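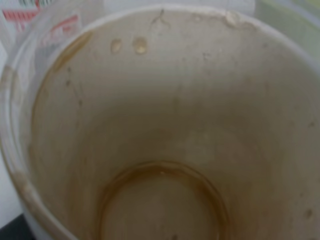 バケツの底に輪の形の汚れが残るのはなぜか。
底と壁の境目は水が最後まで居残る場所で、溶けていたものや沈んだものが乾く際にそこへ集まるためである。隅が丸く成形されている場合でも、雑巾やスポンジの角が届きにくく、拭き残しが重なって色が濃くなっていく。

バケツの輪染み

バケツの輪染み（バケツのわじみ）は、樹脂製バケツの内側に生じる環状または帯状の着色汚れの総称である。単に「輪」「底輪」とも呼ばれ、古い掃除の手引きには「茶渋もどき」という表記も見られるが、茶を淹れた形跡のないバケツにも等しく発生するため、現在はあまり使われない。白色や乳白色の製品でよく目立つ。濃色の製品にも同じように生じるが、見えないものは汚れとみなさないという家庭内の合意により、報告例は少ない。

概要
輪染みは発生する位置によって、底輪、水位線、縁輪の三種に大別される。いずれも水に含まれるミネラル分、鉄さび、土、洗剤の残り、皮脂、植物由来の色素などが、乾燥の過程で樹脂の表面に付着したものである。薄い茶色から赤茶色まで幅があり、一度で濃くなる場合もあれば、数年かけて持ち主の目が慣れる速度とちょうど同じ速さで濃くなる場合もある。後者は来客によって発見されることが多い。

種類
底輪は、底面と側面の境に沿って現れる。輪の内側の底面は比較的淡い色にとどまり、境目だけが濃い。バケツを伏せずに置いておく習慣と強く結びついている。
水位線は、汚れた水を張ったまま放置したときの水面の高さに残る。途中で水が減れば線は複数になり、地層に似た様相を呈する。持ち主が「明日捨てよう」と考えた回数を推定する資料になるとされるが、学術的な利用例は知られていない。
縁輪は、上縁の近くに生じる帯状の着色で、蓋付きの容器では蓋の溝に沿うこともある。手で持つ部分に近いため最も早く気づかれ、それでいて最も後回しにされる。
このほか、側面を縦に走る筋状の跡を「流れ筋」と呼び、点状の付着物を「飛び」と呼ぶ。どちらも輪ではないが、慣例としてこの項目で扱われる。

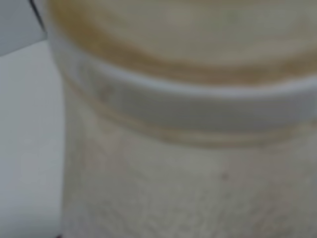 白い縁に沿って弧を描く茶色の帯

成因
バケツの多くはポリエチレンまたはポリプロピレンで作られる。新品の表面はなめらかで汚れが付きにくいが、たわしや砂で細かな傷が付くと、そこに色素が入り込む。汚れを落とそうと強くこすったバケツほど次の汚れが付きやすくなるという関係があり、勤勉な使用者に不利な仕組みとして知られる。
乾燥の影響も大きい。水が蒸発するとき、溶けていた成分は水の縁に運ばれて濃縮される。こぼしたコーヒーの跡が中央より外周で濃くなるのと同じ現象で、バケツの底に残ったわずかな水でも輪は形成される。鉄分の多い井戸水を使う地域では赤みの強い輪が、落ち葉や土をよく運ぶバケツでは黄土色の輪が見られる。

落とし方
原因によって手段が異なる。水あかを主とするものにはクエン酸、皮脂や洗剤かすには重曹やセスキ炭酸ソーダ、色素による着色には酸素系漂白剤が用いられる。鉄さびには還元系の漂白剤が適するとされ、塩素系では変化が乏しい。
酸素系漂白剤を使う場合は、60度を超えない湯に溶かし、輪が完全に浸かる高さまで満たして置く。底輪なら湯は少量で済むが、縁輪まで浸けるには縁いっぱいまで張る必要があり、この段階で多くの人が縁輪の存在を受け入れる。バケツの耐熱温度は製品の底面などに表示されているので、湯を注ぐ前に確認する。注いだ後の確認は難しい。
塩素系漂白剤と酸性の洗剤を併用すると有毒な塩素ガスが発生する。クエン酸で落ちなかったからといって続けて塩素系を足すことは避け、いったん水を捨ててよくすすぎ、日を改める。
研磨剤入りのスポンジは効果が早いが、前述の傷の問題がある。柔らかい布に重曹の練り物を付け、境目に沿って指先で回すのが穏当な方法である。

予防
使用後に水を捨て、内側を軽くすすぎ、伏せて乾かす。予防法としてはこれでほぼ足りる。項目が短いのは研究が遅れているためではない。完全に伏せると縁の内側に湿気がこもるので、片側に小物を挟んで傾けておくとよい。

用途と格付け
多くの家庭では、輪染みの程度に応じてバケツの役割が下がっていく。新品のうちは浴室や洗濯に使われ、底輪が現れると床掃除に回り、水位線が増えると屋外へ移り、最後は庭の隅で雨水を受ける。この移動は一方通行で、漂白によって白さを取り戻したバケツが浴室へ復帰した例はまれである。
掃除用具の愛好家フェンイン・タン（Fengying Tang）は、随筆集『底のほうの話』でこの過程を「降格」と呼び、自宅の物置にある22個のバケツを役職順に並べた一覧を載せた。最下位のものには、用途の欄に「考え中」とある。

製品
輪染みを防ぐ工夫をうたった製品も存在する。Zukex社の「Mota」は底の隅の丸みを大きく取った型で、希望小売価格は1650円である。隅がないため輪もできないという説明であったが、発売後、輪は丸みの上端にできることが利用者から報告された。同社は説明書の該当箇所を「輪が見つけやすい形状」と改めている。
Dernon社は内側を初めから薄茶色に着色した型を販売した。汚れが目立たないという点で目的は達していたものの、店頭で中古品と間違われることが多く、短期間で姿を消した。

関連項目
水あか
茶渋
たらい
ぬめり
大掃除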